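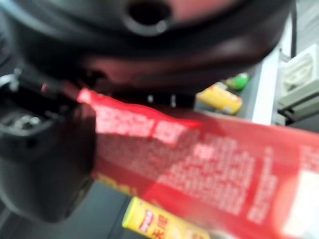
Water softener salesman says my water is "dangerous." Is any of this real?

kettle_lyle
We moved into the house in August and the previous owners left us a stack of coupons, one of which was for a free water test from an outfit called Zeltard. My wife called them. A guy came out Thursday evening, sat at our kitchen table for two hours and put drops in little tubes until one of them turned a color he didn't like. Then he wrote 304 on a pad, circled it twice and said that was our hardness in parts per million and that it was "in the dangerous range."

His fix is a whole-house unit called the Drindosix, plus a filter under the sink, plus a salt delivery plan. He wouldn't leave a price in writing. He did say the number he gave us was only good that night.

I told him no. My wife thinks I was rude, and she also thinks the shower doors are disgusting, and she's right about the shower doors. So what do people here think? City water, two adults, one kid, gas water heater that's 17 years old.
– Lyle Ambrose

vferreira
"Only good that night" is all you need to know about the company. It tells you nothing about the water, though. 304 ppm is hard. It's very hard by any chart you'll find. It isn't dangerous to drink. Hardness is calcium and magnesium. Your shower doors care and your heater cares. You mostly don't.

Divide by 17.1 to get grains per gallon, which is how softeners are sized. You're a bit under 18.

MeiT
Agree with Vaughn on the sales tactics. I'd still want to know if 304 is right before doing anything. Did he let you read the tube, or did he read it for you? Your city puts out a water quality report every year and hardness is often in it. If it isn't, call the utility and ask. They told me over the phone in under a minute.

kettle_lyle
He read it. I held the tube for a second but I had no idea what I was looking at. Will call the city.

saltfree_and_happy
You don't need salt. We put in a Surkik conditioner, the kind that clips around the pipe, and it changed everything. No scale, softer towels, my skin cleared up. No drain, no bags to haul. I don't know why anyone still buys the old kind.

vferreira
What did you measure before and after?

saltfree_and_happy
I don't need to measure it, I can feel it.

vferreira
Then I don't believe it. A clip-on doesn't take any calcium out of the water. If you tested it on both sides of that thing you'd get the same reading, and I think even the people selling it would admit that. The claim is that the minerals behave differently afterward. Maybe. I've read a lot of brochures saying so and very little that wasn't a brochure.

Latrice_C
I'll stick up for salt-free a little. There are two different products being lumped together here. The clip-on magnets, fine, I'm with Vaughn. But there are tank systems with a media bed that's meant to make the minerals form tiny crystals so they don't stick to pipes, and those have some decent testing behind them for scale in heaters. They won't help soap lather. They won't stop spots on the glass, though the spots may wipe off easier. If the shower doors are the complaint, it's the wrong product.

saltfree_and_happy
Thank you Latrice.

Latrice_C
I wasn't agreeing with you about the Surkik, sorry.

q_khoury
I put in softeners for nine years and don't anymore, so I've got nothing to sell you. Some things I'd want a homeowner to know:

An ordinary softener with a metered valve from a hardware store or a plumbing supply house does the same job as the fancy ones. It's a tank of resin beads, a brine tank and a valve. The dealer brands often use parts only the dealer can get. Ask about that before you ask about anything else.

Sizing is people times gallons times grains. Three people at 75 gallons and 18 grains is 4,050 grains a day. A 32,000 grain unit will handle that with a regeneration every week or so if it's set up sensibly. They'll try to sell you a 64.

Leave the outdoor faucets on hard water. If you can leave the kitchen cold on hard water too, do it. Some people don't like the taste of softened water, and anybody on a low sodium diet should ask their doctor.

And don't expect it to fix what's already on the glass. You still have to scrub that off. White vinegar, a while to soak, plastic scraper.

MeiT
Good post. I'd argue with the sizing a little. 75 gallons a person is high for a house with newer toilets. We're three people and the bill works out to less than 50 each. Look at your own bill, Lyle, and use that.

q_khoury
Fair. I size high out of habit – people have guests.

kettle_lyle
Called the city. The woman said hardness runs between 240 and 290 depending on which wells are on. So he was high, but he wasn't making it up from nothing. I was hoping he'd be completely wrong, to be frank.

Also, Zeltard has called my wife twice since Thursday. The "only good that night" price is apparently still good and now comes with a year of soap.

vferreira
The soap! They always have the soap. My parents had a closet of it.

Latrice_C
What's the price?

kettle_lyle
She finally got him to say it. Almost $7,000 installed, financed. He says it pays for itself in what we'd save on detergent.

MeiT
I'd like to see that math. How much detergent does he think you buy?

q_khoury
A decent store unit and a plumber for a morning is a fraction of that if you have a loop already. Look in the garage or by where the main comes in. Two capped stubs close together usually means the builder left a loop. If there isn't one, the plumbing will cost more than the box.

vferreira
I'm going to be the killjoy and ask if he needs one at all. The heater is 17. It's had that water its whole life and it's still going. Replace it when it dies, flush the new one every year, keep a squeegee in the shower. That's ten bucks. I've had 15 grain water since I bought my place and never softened it.

Latrice_C
And how do your faucets look, Vaughn?

vferreira
They look like faucets.

Latrice_C
I've lived with and without. I'd pay for it again. My dishwasher quit leaving that white film and I stopped buying rinse aid. I can't prove it saved me a dime and I don't care. But I'd never pay dealer prices for it, and I wouldn't let anyone tell me it was for my health.

kettle_lyle
There's a loop! Behind a shelf in the garage, two capped copper stubs and a drain right below. Wife has agreed to a squeegee for a month while I get quotes from actual plumbers. She wants it noted that she scrubbed one door with vinegar and it took her most of an hour.

q_khoury
Get three quotes, and ask each of them where the drain line is going. It needs an air gap. You'd be surprised how many I found shoved straight down the standpipe.

Comments (4)

Grannyflats: The same company came to my sister's. Different number in the circle, same speech about the dishes.

d.pruitt: Vaughn is wrong about the heater. Mine died at eight years packed with scale. You could hear it popping from upstairs.

vferreira: Did you ever flush it?

d.pruitt: No.

Contact the moderators | Copyright the posters, all rights reserved | Back to top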